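Gripper fingers again

I spent most of Friday on the two-arm cell, and I want to write the steps down while I still remember them. The last time I did this I kept no notes and had to work out the shim order from scratch.

The complaint was simple. The right arm on the Votport cell had started letting go of small things early. It would close on a toy doughnut, lift, and drop it halfway to the bowl. The left arm was fine. Everyone's first guess was the software, and I lost an hour to that before I took a 6 mm gauge block and closed the right gripper on it by hand. I could see light at the tips.

So I pulled the fingers. Each one is held by two screws from the side, and the screws had backed out enough to let the finger lean. I cleaned the threads, put on a little threadlocker (the blue kind, never the red) and ran them back in with the small torque driver. Then I reset the zero. With the fingers closed, the position has to read 16 on the controller before you save it. If it reads anything else, open, close and try again. The Antwi manual has this on page 55, in a table that is easy to miss.

After that I set the table back up for test picks: bowls, round mat, the toy pastries. 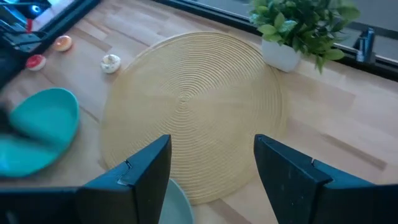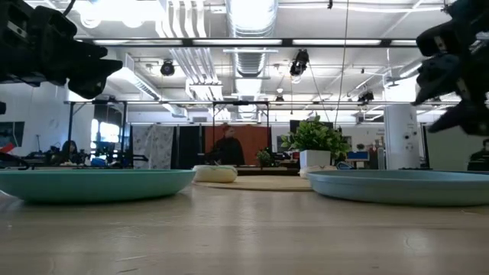
I ran the picks slowly at first, with my hand near the stop button, and then at normal speed until I went home. No drops on the right arm. I did get one on the left, but I had put that doughnut down too close to the rim of a bowl and the finger clipped it on the way in. I moved it over and it was fine.

A few things for next time. Check the finger screws every 1,000 cycles, both arms, even if only one is acting up. Wipe the tips with alcohol before touching the zero. Tie the wrist camera cable down before homing the arm, as I had to redo mine when it caught on the bracket.

I still need to order spare fingers from Cinatport. The last set took until November to reach us in Datenham, and I am down to one left-hand finger in the drawer. The tip pads are fine for now. I'll look at the left arm's screws on my next shift.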